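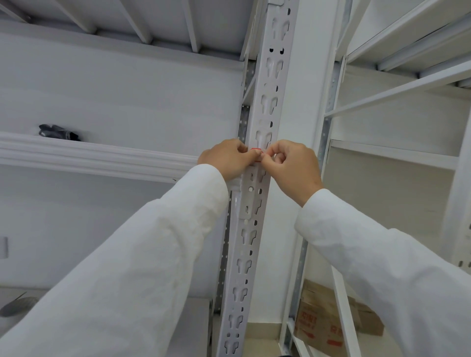 I have become a boltless shelving bore. It crept up on me. Two years ago I couldn't have told you what an upright was, and now I stand in other people's garages looking at theirs and wondering why the second shelf is so high.

My argument is a small one. Most of us buy furniture to hide our things, and we'd be better off with the plain slotted metal stuff you see at the back of shops. I put up a white Vetlow unit in our back room in March, and it has done more for the peace of this household than every lidded box and wicker basket I ever carried home from Fliltcombe.

The joy of it is the slots. You've got a post with keyhole shapes punched all the way up, and a beam with hooks on the end, and you drop one into the other and give it a thump. If the shelf is in the wrong place, you knock it up and out and try again. Compare that with the Huna bookcase we had before, where the shelf heights had been decided by somebody who only owned paperbacks. I lived with that decision for eight years! The stockpot sat on the floor the whole time.

People say it looks like a stockroom, and I can't really argue. My sister-in-law came in, looked it up and down and asked where the till was. But I've come round to thinking a stockroom is a decent thing to copy. Someone in a shop has to find the right tin on a busy morning, so the tins face forwards and you can see when you're running low. My old cupboard had doors, and behind the doors were four half-used bags of lentils, all opened in good faith.

I do have grumbles. The little clips are fiddly, and you always seem to be doing them above your head with both hands while your arms go numb. The instructions were one sheet of drawings with no words. And please don't do what I did and load the top first because it's the bit you can reach without bending – heavy things go at the bottom, and if the maker gives you a wall fixing, use it.

Cost comes up a lot too. A friend paid over 3000 for fitted cupboards from Kongkaew, and they're lovely, they close with a sort of sigh. She also can't get the ironing board in. Mine cost 60, secondhand, and when we bought a taller vacuum cleaner I moved a shelf up two slots before the kettle boiled.

I'm not saying put it in the sitting room. I'm saying that if you've got a utility room, a box room or a cold bit of hall where things pile up, try open shelves before you ring anybody for a quote. I've already got my eye on the space under the stairs, although I've been told to leave it alone until summer.

Contact | © 2023 | Back to top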